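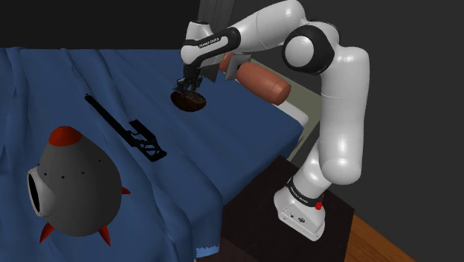 A Franka Emika Panda arm on a dark pedestal.

Ludivine Pons teaches judo four evenings a week at Carré, a hall with a sprung floor and a roller door behind a tyre shop. She also runs a short course for adults on keeping commitments, which she started after leaving a management job at Naltel. I met her there on a Friday, before the junior class, while she was laying out mats.

Pons doesn't like the word motivation and asked me early on not to put it in the headline. "People come in and tell me they've lost theirs, like it's a set of keys," she said. "I ask what time they're training tomorrow. If they can tell me a time, we've got something to work with."

She grew up in a family that moved often and took up judo at 11, mostly to have somewhere to go after school. Her first coach was Vilém Vlček, who had a bad hip and taught from a kitchen chair. He spoke very little during class. When a student made an excuse he would write it down in an exercise book, with the date, and hand the book over at the end of term.

"Mine had two pages to itself," Pons said. "I'd had a sore wrist nine times. I don't remember ever having a sore wrist. I wasn't lying when I said it, either, and that bothered me for years."

She has kept her own book since she was in her thirties. The rule is one line each morning saying what she will do that day for its own sake, and one line at night saying whether she did it. When I visited she was up to entry 1614. She let me look through it. A good share of the evening lines say no.

I asked if that was discouraging. She said it had been at first, and that she had come close to throwing the book out in the second month. "I thought the point was to get a run of yeses. Then I missed four days and felt sick about it, and on the fifth day I didn't want to open the thing. So I'd managed to turn a notebook into something I was scared of."

What changed, she said, was a talk with Hugo Chevalier, an old training partner who had stopped competing after a knee operation. He told her he no longer set himself anything he couldn't do on a bad day. Pons cut her morning line back until it was nearly embarrassing. Some of the entries from that time say "ten breakfalls" or "ring Mum".

The course grew out of that. It runs for six weeks, with one session a week on the mat and one in the side room, and it costs 100 dollars. So far 171 adults have finished it. Most have never done a martial art and don't go on with judo afterwards, which she says is fine by her.

In the first week each person picks one promise to themselves and says it out loud to a partner. The partner's job is to ask about it and say nothing else. Pons is strict on this. "No praise, no advice. You ask, they answer, you say thanks. Adults find it very hard. They want to rescue each other."

Agathe Gaillard took the course in March and now helps with the beginners. She had promised herself a walk before work. "I'd been telling people for ages that I was too busy," Gaillard said when I rang her later. "Once I had to say it to the same woman every week, I could hear how it sounded. Nothing dramatic happened. I just started going."

Pons has turned down some offers to take the course further. Jaditz, a training company, wanted to license it and add an app with a points table. She went to two meetings. They were pleasant people, she said, but she didn't want anyone's boss looking at the results. "Once your manager can see it, it's a different promise. You're making it to them."

She is wary of the language that surrounds her line of work as well. There are no slogans on the walls at Carré – only the class timetable, the first aid sheet and a scroll that came with the building. Asked what she thinks people mean by strength of character, she took a while to answer.

"I think it's fairly boring. It's what you do on a day when you don't feel much either way. Vilém used to turn up half an hour early and sweep. I asked him once what he was thinking about when he swept and he said, the floor."

She still rings him, though he has given up teaching and moved up the coast. He has asked to see her book. She hasn't sent it yet and told me she had written as much in it, under no, the night before.

By then the first of the juniors had arrived and were pulling off their shoes at the door. Pons went over to help one of them with a belt. The next adult course starts after the school holidays, and bookings are taken at the hall on class nights.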